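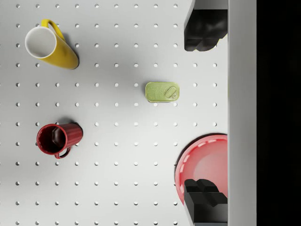 Can I put the Kadham pegboard panel up in a garage that isn't heated?

It is fine in an unheated garage as long as the wall behind it stays dry. The panel is coated on both faces and along the cut edges, so normal changes in temperature and humidity over the year won't hurt it. Leave the expansion gap described under Installation, and do not fix the panel to bare concrete that sweats in winter.

Kadham Wall Panel, white
Item no. 3816
In stock, ships flat

Product details

The Kadham is a rigid perforated panel for walls in kitchens, workshops, craft rooms and garages. It comes with spacers and screws for mounting on studs or masonry. Hooks, shelves and bins are sold separately.

The finish is matte white. It does not show fingerprints much, but it will show grease, so if you are hanging it near a stove we suggest the wipe-clean finish instead (item listed under Related products).

Holes are evenly spaced in both directions, so the panel can be hung upright or sideways and the accessories will still fit. Two panels butted together keep the hole spacing across the joint if you use the joining strip.

What's in the box

One panel
Spacers, 9
Wall screws, 9
Masonry plugs, 9
Paper drilling template
Instruction sheet

You will need a drill, a level, a pencil and a second person for the larger size. The joining strip is not included with single panels. It is included in the two-panel set.

Installation

Tape the paper template to the wall and check it with the level before you mark anything. On a stud wall, find the studs first and shift the template sideways until at least two columns of mounting points land on wood. Drywall alone will carry the weight of the panel but not much on it.

Drill the holes, push in the plugs if the wall is masonry, and set the spacers over them. Lift the panel onto the spacers and start the top center screw. Start the others loosely, then tighten from the center outward. Stop when the screw head meets the panel. An overtightened screw will leave a dimple in the coating and we can't replace a panel for that.

Leave a gap the width of a pencil between the panel and any ceiling, floor or side wall. If you are joining two panels, slide the strip onto the first one before the second goes up.

Cutting to size

The panel can be cut with a fine-tooth saw. Cut between rows of holes, with the good face up for a handsaw and down for a circular saw. Put masking tape along the line. The cut edge is not coated, so seal it with Gastivex edge sealer or any clear water-based varnish and let it dry overnight before mounting.

Cut panels can't be returned.

Accessories that fit

All Zosetti hooks with the twin-pin back fit this panel, and so do the Zosetti narrow shelf and the tool rail. The older single-pin hooks go in but swing around, and we don't recommend them for anything with weight. If you are not sure which ones you have, look at the back: the twin-pin type has two short pegs, one above the other.

The Te Moana bins hang on their own bracket. The bracket takes two rows of holes, so plan for that if you want bins close under a shelf.

Heavy items belong low on the panel and near a screw. The load limits for each accessory are printed on its packaging.

Cleaning

Dust with a dry brush. For marks, use a damp cloth and a little dish soap, then go over it with a clean cloth. Don't use scouring powder or solvent. Pencil comes off with a white eraser. A small bottle of touch-up paint is available for scratches, but the match is best on panels less than a few years old.

Delivery and returns

Single panels go by parcel carrier. Orders of four or more go by freight and the driver will call ahead. Freight deliveries are to the curb only.

Check the corners before you sign. If one is crushed, write it on the delivery note and send us a picture within a week. Unused, uncut panels can be returned in their original packaging. The buyer pays return shipping unless the panel arrived damaged.

Orders placed in the second half of December ship after the holidays.

Customer reviews

Ebony Stubbs
Went up over my workbench without trouble. The template is good paper and didn't tear. I used my own screws on one side because I had to move over for a stud. Coating chipped a little where I dropped a clamp on it.

Aroha McAlister
Bought two for a sewing room. Sits flat, joint is hardly noticeable. I would have liked the joining strip in the box, I had to order it separately and wait. Thread spools on the short hooks work well.

Related products

Kadham Wall Panel, wipe-clean white
Kadham two-panel set with joining strip
Kadham joining strip, item no. 394
Zosetti twin-pin hooks, box of 200
Gastivex edge sealer, clear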